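4.3 Screw heads and the willingness to open things 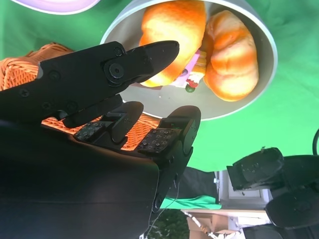 Figure 3. Small countersunk screws set into a long black finger, with gridded pads on the two shorter fingers beneath it.

We come now to the part of the study that we enjoyed most, and the part that changed our own habits at home. In the previous section we showed that people taking a broken household object to the Hitdale repair evenings had very often not tried to open it. The usual explanation in the repair literature is lack of skill or lack of tools. Both matter, of course. But the interviews kept drifting back to something smaller, the look of the screw head itself, and once we had started listening for it we heard it everywhere.

A fastening tells its user whether it expects to be undone. A slotted screw on a drawer handle says yes quite plainly (a butter knife will often do, as several of our participants were delighted to confess). A cross-head screw says yes to anyone with a kitchen-drawer screwdriver. A recessed screw with an unfamiliar drive says something closer to "please ask first", and a screw hidden under a rubber foot or a sticker says nothing at all until somebody peels it back. We call this the invitation of the fastening, a term first used in our group by Assunta Pace in her coding notes, and we think it deserves far more attention than it has had.

The catalogue assembled for this section holds 983 fastenings, each entered with its drive type, its seating (raised, flush or sunk), whether it was visible without turning the object over, and what the owner said when asked to point to "the place where you would start". That last column is a joy to read. Owners of kettles nearly always pointed to the base. Owners of radios went for the back. Owners of hairdryers pointed to the seam, ran a thumbnail along it, and then gave up, even where a screw was in plain sight a little further down the handle.

Seating turned out to be a stronger guide to behaviour than we had predicted. Raised heads were read as functional and therefore removable. Flush and sunk heads were more often read as decoration, or as "factory" parts, a word that came up again and again without any prompting from us. One participant had owned a Brullard toaster for years and had taken the sunk screws along its sides for dimples. She had it open before her tea was cold once she had been handed the right bit, and she was thrilled.

Drive type mattered too, though in a less tidy way. Star-shaped drives put off people who had grown up with slotted and cross-head screws, as Tabrizi had suspected from the pilot, but cyclists were entirely untroubled by hexagonal sockets and treated them as the friendliest kind of all. This is a lovely reminder that familiarity travels between objects. A person who adjusts a saddle every spring carries that confidence to a desk lamp, though seldom, in our interviews, to anything with a plug. We return to plugs and the fear of mains current in section 4.5.

Two of the coders, Kiều and Steinarsdóttir, disagreed over how to treat mixed fastenings, where one object carries several drive types. Steinarsdóttir preferred to code by the first screw the owner touched; Kiều argued for the least familiar one, on the grounds that it is the screw that stops the job. We ran both versions. The direction of the results was the same in each, and the tables in the appendix use the first-touched rule because it stays closer to what owners did with their hands.

A note on wear. Damaged heads were recorded separately, following the scheme that Cocco drew up for the Orlandini sewing machine collection, in which a rounded or chewed slot is taken as evidence of an earlier attempt. We found this wonderfully useful. A chewed screw is a small record of somebody's evening, and owners who noticed one were noticeably braver: if a previous hand had been in there, theirs could go in as well.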